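How to Look After a Robot (Before It Has Had Its Breakfast)

Robots don't eat breakfast. They do have a morning routine, though, and it's longer than yours, and they can't do any of it themselves. Somebody has to do it for them.

At Brullthorpe that somebody is Verena Aigner. She is the technician for a two-armed robot called Plirkumon, whose job is learning to open cabinets and put things away. If you have ever been told to put things away, you know how hard this is to learn. Plirkumon has been at it since December.

Wake up, slowly

When you wake up, you usually know where your arms are. A robot has to be sure. Inside each of Plirkumon's joints is a sensor called an encoder. An encoder keeps track of how far the joint has turned, a bit like a dial that someone is always reading. If the encoder says the elbow is bent and the elbow is straight, the robot will reach for a door handle and get a handful of air. Or a handful of desk, and then there is paperwork.

So the first job is called homing. Each joint moves slowly to a position the robot knows well, and the computer checks that the numbers match. Verena stands back while this happens, with the big red stop button in her hand. She has pressed it for real 4 times. One of those times was a sneeze.

Check the fingers

A robot hand is called a gripper. Most grippers don't have five fingers, because you can do a surprising amount with fewer, and fewer fingers means fewer things to break. (Try picking up an eraser with just your thumb and one finger. Now try tying your shoes that way. You see the problem, and so do the engineers.)

Fingers get bumped. They get scuffed too, and a scuff is usually nothing to worry about. Your sneakers have scuffs and they still work. A crack is different. Verena runs a fingertip along each part, with the power off, feeling for anything sharp or wobbly. Then she wipes off the dust. Robots collect a lot of dust, and carpet is very generous with it.

Next come the screws. Every time a motor starts or stops, it gives the whole arm a tiny shake. One shake does nothing at all. Thousands of them can turn a screw a little bit, and then a little bit more, until one day there is a small clink and everybody has to get down on the floor and look for it. Verena uses a tool called a torque wrench. It clicks when a screw is tight enough, so she doesn't have to guess, and so she doesn't overdo it and snap the screw in half.

Set up the practice spot

Now the furniture. A cabinet seems like an easy thing to get ready, and Verena would like you to know that it isn't. The doors have to swing freely. The robot has to be parked at the right distance, close enough to reach the shelf and far enough away that a door can open without whacking it. She writes down where everything starts, so that if the robot does badly, she'll know it wasn't the furniture's fault.
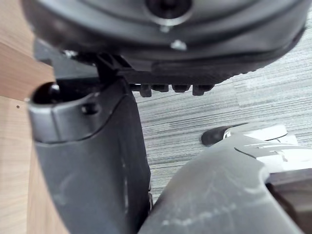
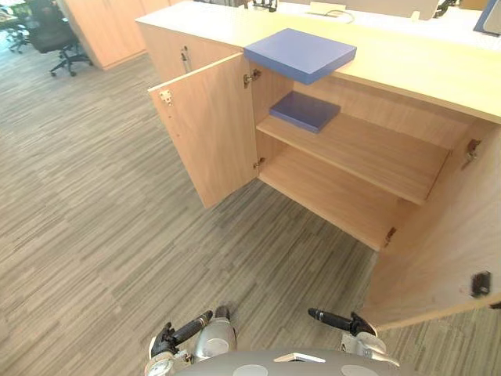
The cabinet with both doors open, and a blue folder or book on the shelf.
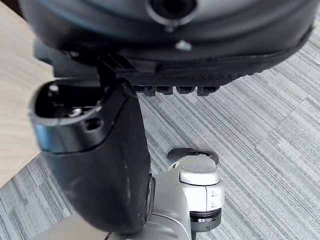 Then comes a slow practice run. Verena sets the speed to one quarter and lets Plirkumon go through its moves while she listens. Listening is a big part of the job. A healthy motor hums. A motor that is working too hard has a lower, grumpier sort of hum, and a worn gear clicks. She once spent a whole morning hunting for a click that was coming from her own pen.

If the robot's hands keep ending up a little too far to one side, it needs calibrating. That's a long word for showing a machine where things really are. Verena holds up a card printed with black and white squares, and the robot looks at it from lots of angles. The computer knows exactly how big the squares are. By comparing that with how big they look, it works out where its cameras must be pointing. It takes 80 looks to do the job properly, and it is every bit as exciting as it sounds.

Write it down

Verena keeps a notebook for Plirkumon. It has a Fodor label on the front, Fodor being the storeroom the spare parts come from, and it is full of entries like this one:

Left wrist, small click. Opened cover. Dust. Cleaned. No click.

It won't win any prizes for storytelling. But when the click comes back in two months, she can turn to page 62 and see what fixed it last time. This is how most repairs work. Somebody was bored enough to write things down, and later on somebody is very grateful, and often it's the same person.

Some parts get changed before they break. The cables that run down a robot arm bend every time the arm does, and bending wears out the thin wires inside. You can't see it happening. So Verena counts: after 3,000 practice runs, the old cable comes out and a new one goes in, even if the old one seems perfectly happy. The program that keeps the count is called Cestex. It beeps when a cable is due – usually during lunch.

Words to know

Encoder: a sensor that tells the robot how far a joint has turned.

Homing: moving every joint to a known starting place.

Gripper: a robot's hand.

Torque: how hard something is being twisted.

Calibrating: helping a machine match its numbers to the real world.

Something to try

Close your eyes and touch your nose with one finger. Easy? Your body has its own kind of encoders, in your muscles and joints, and they were working the whole time. Now ask a friend to put a pencil on the table while your eyes are shut. Open them for one second, close them again, and pick it up. If you miss, you may need calibrating. Have breakfast first.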